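26/12/2018. Workshop, back bench.

Came in to do the shirts, as I said I would, and had the heating to myself for once. Stelia want the folding trial finished before the new year, which is generous of them considering it was meant to be finished in August.

The pile is the same one Muammer collected from everybody's cupboards. Mostly cotton, mostly past its best, and one thing of Rodrigo's that I think used to be a curtain. The Gotudik folding boards arrived in a box that said "ready to use" and needed 2 screws we don't have. Used two from the Magnusson shelf. If the shelf comes down, that was me.

Notes so far:

Flat fold on the board is fine for anything with a stiff hem. Old hems curl and no amount of patting persuades them. Ajith says iron first. Ajith is not the one ironing.

Smoothing by hand from the collar down works better than from the middle out. I had this the wrong way round in the last entry, so ignore the last entry.

Sleeves in before sides, always. Bahman does sides first and gets a sort of parcel. It stacks well enough but I wouldn't want to wear it.

Running total on the sheet is 586 folds. The target is 1,000, a number Ettore picked because it looked good in an email. I did point out that a shirt folded that often is a different shirt by the end — softer, and much less willing. He wrote that down, so perhaps it will be in the next email.

Somebody has been eating Forno crackers near the clean pile again. The packet was in the board box, folded rather neatly.

To do: find the lint roller, label the shelves, ask Stelia whether "finished" includes putting things away.

Dark cotton is going to be the nuisance of this batch. Everything shows on it, and I have already spent longer brushing than folding. The navy one has fuzz on it and a deep crease to the right of the middle, and the grey tabletop has white flecks all over it, so the bench gets wiped before anything else is laid down. After that, navy again, collar first.
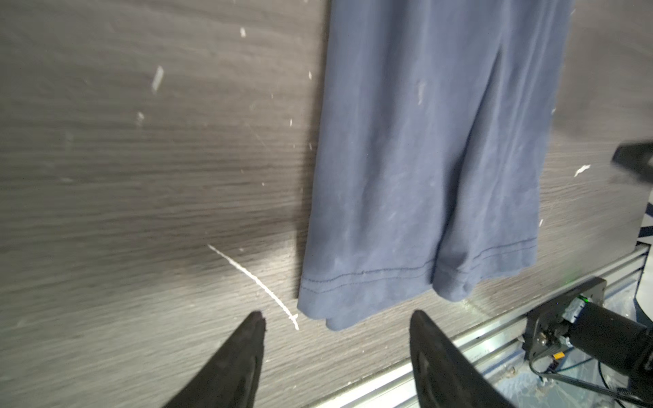
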